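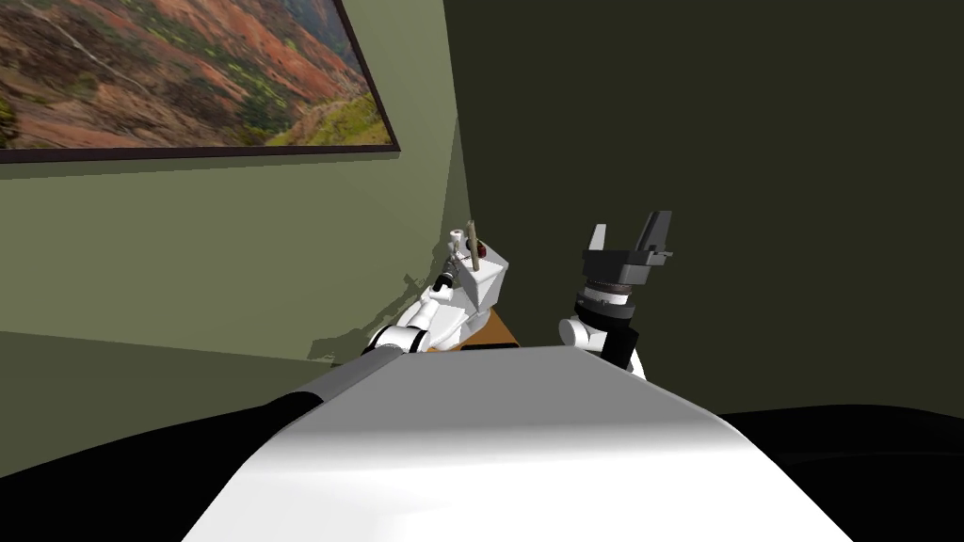
Dradeck thinks the whole epidemic could have been called off a week early if anyone in Horkcombe had agreed on what a case was. Hold that thought. It's the first thing we'll argue over.

Search the course pages Go

6 min read

Public Health and the Press: Handout 4, Counting the Sick
Revised 1/9/24

Horkcombe is our teaching town. It has 3,000 residents, one clinic, a newspaper with strong opinions, and in June it had a stomach virus. By the end of the month the clinic had logged 467 people with symptoms. The lab had confirmed 142. The paper printed both numbers on the same page and called each of them "the total."

1. Attack rate

Divide the people who got sick by the people who could have. With 467 over 3,000 you get 15.6 percent. With 142 you get 4.7 percent. Same town, same virus, very different headline. Write down which one you used — in ink, please.

2. The denominator

Bateck's method takes out anyone who was away for the month. That leaves 2,773 people at risk, and the rate climbs to 16.8 percent without one more person throwing up. Students find this upsetting. Good.

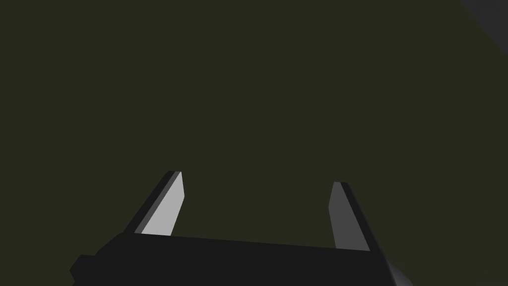 3. Who gets tested

Confirmed cases depend on who turned up and who had a test kit that day. Huang's rule is to plot tests and cases on the same chart. If both lines fall together, hold off on the parade.

4. For the seminar

Bring one page covering:
- a case definition you'd defend in front of an angry newspaper editor
- both attack rates, with the denominator stated
- a headline of ten words or fewer that is accurate and that somebody might still read

Last year's winning headline had eleven words. We let it go. Pages go in the tray by the door before the seminar starts, stapled, with your group number at the top.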